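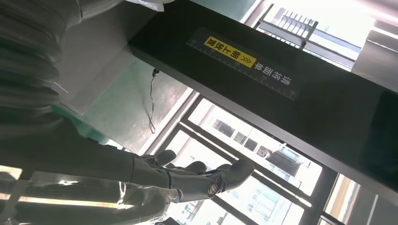

창가의 투명 비닐. 구김을 따라 햇빛이 하얗게 반사된다.

투명 보호 비닐 자주 묻는 질문
누림우드(Nurimwood) 고객지원
최종 수정 20/12/16

작업실, 창고, 이사 현장에서 쓰는 투명 보호 비닐에 대해 자주 들어오는 질문을 모았습니다. 제품별 규격은 각 상품 페이지를 확인해 주십시오. 식품 포장용 랩과 농업용 비닐은 취급하지 않습니다.

[고르기]

어떤 두께를 사야 합니까?
먼지만 막을 목적이면 얇은 Risow로 충분합니다. 씌웠다 벗겼다를 매일 반복하거나 모서리가 많은 물건이면 Tollham을 권합니다. Tollham은 두껍고 잘 찢어지지 않는 대신 접힌 자국이 오래 남습니다. 처음 구입하신다면 두 가지를 소량씩 받아 보고 정하셔도 됩니다.

폭은 어떻게 계산합니까?
물건의 가장 넓은 둘레를 줄자로 잰 다음, 겹치는 부분으로 한 뼘 정도를 더하면 됩니다. 길고 가는 물건은 폭 67cm 롤로 한 번 감싸는 것이 편합니다. 상자 모양 가구는 이 폭으로는 부족한 경우가 많으니 접지 제품(반으로 접혀 감긴 롤)을 보십시오. 소파나 침대 매트리스는 크기별 봉투형이 따로 있습니다.

투명과 반투명 중 어느 쪽이 낫습니까?
안에 든 물건을 확인해야 하면 투명이 낫습니다. 창가에 두는 경우 투명 비닐은 접힌 면마다 빛이 반사되어 눈이 부실 수 있습니다. 작업대가 창을 마주 보고 있다면 반투명을 쓰는 분이 많습니다.

정전기 방지 제품이 있습니까?
Görtz가 정전기 방지 처리 제품입니다. 일반 비닐보다 먼지가 덜 붙고 벗길 때도 덜 달라붙습니다. 전자 부품이 드러난 물건에는 Görtz 사용을 권하며, 해당 물건의 제조사 취급 설명도 먼저 확인하셔야 합니다.

[씌우기]

씌우기 전에 무엇을 해야 합니까?
마른 천으로 먼지를 닦습니다. 물걸레를 썼다면 완전히 마른 뒤에 씌우십시오. 날카롭게 튀어나온 부분에는 천 조각이나 골판지를 먼저 댑니다.

팽팽하게 감아야 합니까, 느슨하게 덮어야 합니까?
보관용은 느슨하게, 운반용은 팽팽하게 감습니다. 느슨하게 덮으면 주름이 생기지만 보호 기능에는 차이가 없습니다. 주름 사이에 쌓인 먼지는 벗기기 전에 닦아 내십시오. 그대로 걷으면 안쪽 물건에 떨어집니다.

길쭉한 물건은 어떻게 감쌉니까?
비닐을 물건과 같은 방향으로 길게 펴고, 한쪽 가장자리를 아래로 넣은 뒤 반대쪽을 덮어 내립니다. 이렇게 하면 주름이 긴 쪽을 따라 생기고 벗기기도 쉽습니다. 나선형으로 돌려 감는 방법은 비닐이 많이 들고, 풀 때 거의 다시 쓸 수 없습니다.

테이프는 어디에 붙입니까?
비닐과 비닐이 겹치는 곳에만 붙입니다. 물건 표면에 바로 붙이지 마십시오. 특히 도장면과 고무, 천에는 끈적임이 남습니다. 자주 열어야 하면 테이프 대신 면 끈이나 벨크로 띠로 묶으십시오. 고무줄은 여름에 녹아 붙었다는 문의가 있어 권하지 않습니다.

주름진 덮개나 자바라 커버 위에 씌워도 됩니까?
됩니다. 다만 세게 누르면 주름이 눌린 모양으로 굳을 수 있으니 그 부분은 느슨하게 두십시오. 천 재질이면 습기를 머금고 있지 않은지 만져 보고 씌웁니다.

일부만 덮어도 됩니까?
자주 손이 가는 부분은 내놓고 나머지만 덮는 방법도 흔합니다. 끝단이 바닥으로 늘어지면 발에 걸리므로 접어 올려 고정하십시오. 움직이는 부품이 있는 물건이라면 비닐이 말려 들어갈 수 있는 곳은 덮지 않습니다.

[창가에 둘 때]

햇빛을 계속 받으면 어떻게 됩니까?
색이 누렇게 변하고, 더 오래되면 손으로 잡았을 때 바스락거리며 갈라집니다. 속도는 창의 방향과 유리 종류에 따라 다릅니다. 8월에 남향 창에 붙여 둔 비닐이 한 달 만에 뻣뻣해졌다는 문의도 있었습니다. 창가용은 철마다 한 번 상태를 보고 교체하십시오.

접힌 부분만 노랗게 보입니다. 불량입니까?
대부분 불량이 아닙니다. 여러 겹이 겹치면 색이 진해 보이고, 주변 벽이나 물건의 색이 비치기도 합니다. 펴서 흰 종이 위에 놓고 보십시오. 그래도 노란색이면 변색입니다. 새 롤에서 처음부터 변색이 보이면 교환해 드립니다.

비닐이 햇빛을 막아 줍니까?
막지 못합니다. 투명 비닐은 먼지와 가벼운 물 튐을 막는 용도입니다. 원목, 가죽, 인쇄물처럼 빛에 약한 물건은 창에서 떨어진 곳으로 옮기거나 암막 천을 함께 쓰십시오.

안쪽에 물방울이 맺힙니다.
밤에 창가 온도가 내려가면 생길 수 있습니다. 비닐을 걷고 안팎을 모두 말린 다음, 아래쪽을 조금 열어 두고 다시 씌우십시오. 같은 일이 반복되면 비닐보다 통기성 있는 부직포 커버가 맞습니다.

난방기 옆에 두어도 됩니까?
안 됩니다. 표면 온도가 70도를 넘는 물건에 닿으면 늘어나거나 들러붙습니다. 방금 사용을 마친 기계나 조명도 식힌 뒤에 덮으십시오. 전원이 켜진 물건의 통풍구를 비닐로 막아서는 안 됩니다.

[재사용과 폐기]

몇 번까지 다시 쓸 수 있습니까?
정해진 횟수는 없습니다. 밝은 창 쪽으로 들어 보아 구멍이 없고, 잡아당겼을 때 하얗게 일어나지 않으면 더 쓸 수 있습니다. Tollham은 중성세제를 푼 미지근한 물로 닦아도 됩니다. Görtz는 물로 닦으면 정전기 방지 효과가 줄어듭니다.

구김을 펼 수 있습니까?
완전히 펴지지는 않습니다. 종이 심에 느슨하게 말아 하루 두면 큰 주름은 어느 정도 누그러집니다. 다리미나 드라이어는 쓰지 마십시오.

보관은 어떻게 합니까?
말아서 세워 둡니다. 접어서 무거운 것 밑에 두면 접힌 선부터 찢어집니다. 서로 다른 제품을 섞어 두면 나중에 구별하기 어려우니 심 안쪽에 이름을 적어 두십시오.

어떻게 버립니까?
테이프를 떼고 이물질을 닦아 비닐류로 배출합니다. 기름이나 페인트가 묻어 닦이지 않으면 종량제 봉투에 넣습니다. 지역에 따라 기준이 다르니 관할 구청 안내를 따르십시오.

[주문과 교환]

잘라서 보내 줍니까?
미터 단위로 잘라 드립니다. 재단한 제품은 단순 변심 교환이 되지 않습니다. 주문서 비고란에 길이를 적을 때 단위를 꼭 써 주십시오. 단위가 없으면 확인 연락을 드리느라 출고가 하루 늦어집니다.

샘플을 받을 수 있습니까?
세 가지 제품을 손바닥 크기로 잘라 묶은 샘플을 보내 드립니다. 상품번호 431을 검색해 신청하시면 됩니다. 봉투형 샘플은 상품번호 676입니다.

롤 끝이 눌려서 왔습니다.
눌린 부분의 사진과 주문번호를 보내 주십시오. 풀었을 때 가장자리가 찢어져 있으면 새 롤로 교환합니다. 심만 찌그러지고 비닐이 멀쩡한 경우는 교환 대상이 아닙니다.

영어로 문의할 수 있습니까?
가능합니다. 문의 양식에서 English를 고르면 Aileen Gatchalian 담당자가 답변드립니다. 답변은 영업일 기준 이틀 안에 나갑니다.

관련 안내: 부직포 커버 고르기 / 창가 가구 변색 줄이기 / 봉투형 규격표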